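Home | Products | Newsroom | Support | Contact

Search the newsroom... Go

Rollasier Releases Clindeo 2, Planning Software for Two-Handed Work With Cloth

NARKDEN, December. Rollasier today announced the general release of Clindeo 2, a planning and control package for robots that handle clothing and household linen with two grippers.

Clindeo 2 learns its grasp points from demonstrations made with hand-held grippers in furnished homes. The release was trained on 795 demonstrations, of which 273 were made on beds with patterned sheets. The planner selects a first grasp, holds it, and chooses the second from the way the fabric lies once a corner has been raised. Knitwear, which stretches under its own weight, has a separate tension setting.

The package includes a replay tool that lets engineers step through a recorded session and correct the timing of either jaw. Sessions stored in the earlier Salazar format can be imported without conversion. Existing license holders will receive the update at no charge, and 632 pages of revised documentation are available through the customer portal.
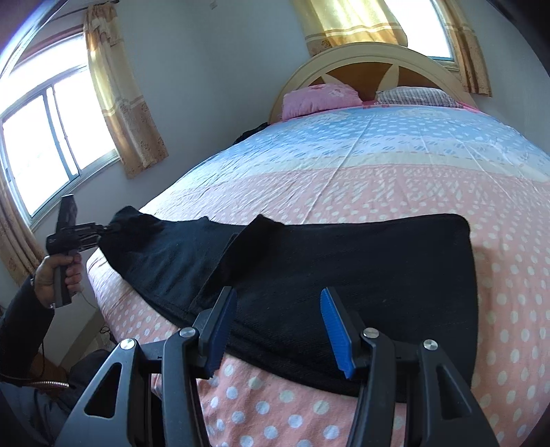 Edit Fodor wrote that the replay tool had shortened her review of jaw timing considerably, but that she would still like the tension setting to be adjustable during a run, as dark knits continue to give the planner trouble at the second grasp.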